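Bows, Beads and a Stubborn Tangle

Graziella Ruggiero's group at Brekby has spent the winter teaching a policy to tidy hair accessories into a tray, and the February 3, 2026 readout is now on the shared drive. The short version: scrunchies are easy, bows are fine, and bracelets have opinions.

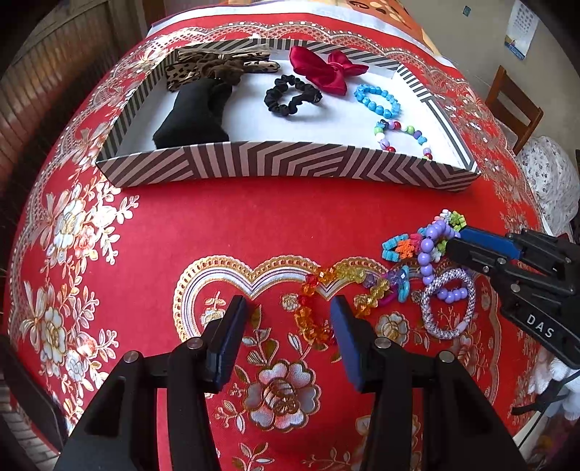

The new part is what Raffaele Barbieri calls pause labeling. The demonstrator works with two hand-held grippers as before, but every hesitation longer than a blink gets tagged, and the model is trained to treat those moments as places to look again before closing the fingers. The old Skurnero baseline closed them anyway, with great confidence.

On 80 held-out trials, the baseline left 29 pieces behind. With pause labels it left 11. Training time went up too - Raffaele would prefer we moved on to the next paragraph.

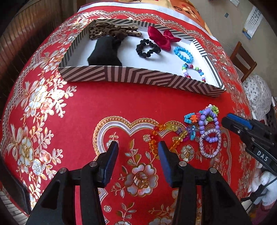

What still goes wrong

Anything strung on elastic. A pile of bracelets moves as one animal, and pulling on one strand brings its friends. Patterned cloth doesn't help the depth estimates either, and Graziella has refused to switch to plain gray on the grounds that people don't live on plain gray.

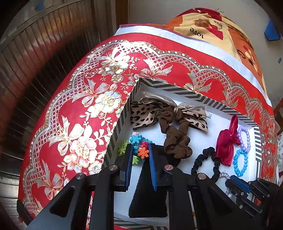 Both grippers at the tray, hair clips and scrunchies inside.

The code goes to Steltgate in March.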